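Notes from the Stilwood open house
Posted Apr 29, 2020

I went to Stilwood expecting to be sold something, and for the first half hour I was. There was a slide show, there were rolls, and there was a man from Femalus who used the word "seamless" about a machine with eleven cable ties on it. After that they let us go around the cell, and the visit got better.

The cell is a single arm in a cage, sorting small items out of heaps and into containers. Jewelry, hardware, the odds and ends that come back from mail order customers in one bag. It learned the job from people doing it at home and in rented rooms with hand-held grippers, the same jaws the arm wears, with a camera on top. Stilwood says it used 3,000 of these recordings. I asked how many were thrown out and was told 2,354 had been kept, so the 3,000 on the slide is the number collected. I would like the slide fixed.

What I had come for was upkeep, and for that you want Bastien Vasseur, who got about ten minutes and could have used an hour. He took the jaws off the arm in front of us. They come away whole and the replacement goes on the same way, but then the opening has to be checked again, fully wide and fully closed, and the controller told where both ends are. On the day he did this twice, because the first set of readings didn't match. The man from Femalus had gone for coffee.

The blue pads are the part that wears. Vasseur changes them on the arm and on the hand-held sets together, which I thought was fussy until he explained that a fresh pad grips a bead differently from an old one, and if the two drift apart the arm is copying a hand it doesn't have. There is no sensor for this. He looks at the texture and runs a thumbnail over it. So the predictive maintenance page in the brochure comes down to a thumbnail.
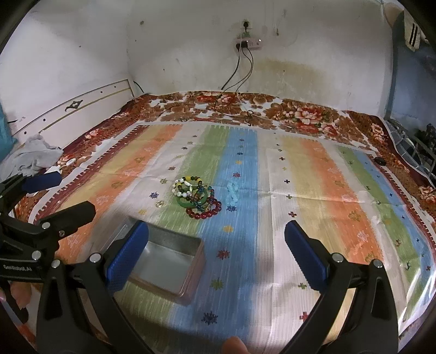
Horobets objected to me on the bus back that the pads are a side issue and the screws are where these things go wrong, four on each jaw, and a loose one gives you a little play at the tip which you then blame on the software for a week. Bracelets are worse than boxes for it. A bangle will sit in sloppy jaws and a string of beads will slide straight out.

Fair enough, and I had asked about screws. They are checked at the start of a shift, by hand, with a paper sheet on a clipboard. The sheet I saw had ticks down to the middle and then none.

The demo itself: beads, mostly picked up, mostly dropped where they should be. One string caught on its neighbor and both went in together. The arm counted that as a success. I asked whether a person would catch it later and got a long answer about Pumodby, their tracking package, which as far as I could follow would not.

I'd go again in July, when they say the second cell will be running. I'd skip the slides and stand by the clipboard. Parking is behind the building, and the sign for it faces the wrong way if you come from the station side.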